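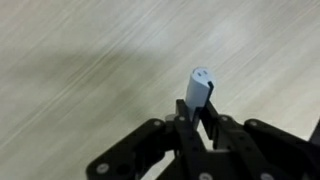 Faustino Ledesma reckons the Sunday lie-in is finished, at least in his corner of town, and after my second week at the new morning club I'm starting to think he's right. "I used to get home at four and lose the whole day," he told me over a very large iced coffee. "Now I'm stretching by nine and I've had lunch before my old self would've found his shoes."

The club is called Billow, it opened in May in the rooms over the old Arriaga dance hall, and as of this week it's adding a second Sunday session. The first one kept filling up (I know, I got turned away once and sulked all the way home). Each class takes 20 people, costs $16 and runs two hours, half of it slow stretching and the other half lying under a blanket while someone plays very quiet records. I went in ready to roll my eyes and fell asleep before the first side was over!

The new session starts at 2 in the afternoon, so those of us who still like a Saturday night out don't have to give it up. I tried the trial run after a friend's birthday at Kurkton, feeling a bit fragile, and it beat my usual cure of fries and reality TV — though I did have the fries later.

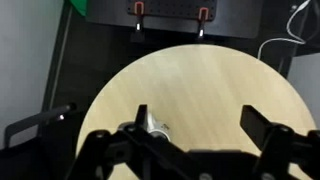 A round table in pale wood.

Afterward most people drift down the street to Trovitz for eggs and a long gossip, and that might be my favorite part of the whole thing. I've talked to more neighbors there in two weeks than I did all last year. Faustino orders the same toast every time and won't share it.

Booking for the afternoon class opens on 22 July 2021, at the front desk only for now. Bring socks and your own blanket if you're picky, and get there early if you want a spot near the windows — I'll be fighting you for it.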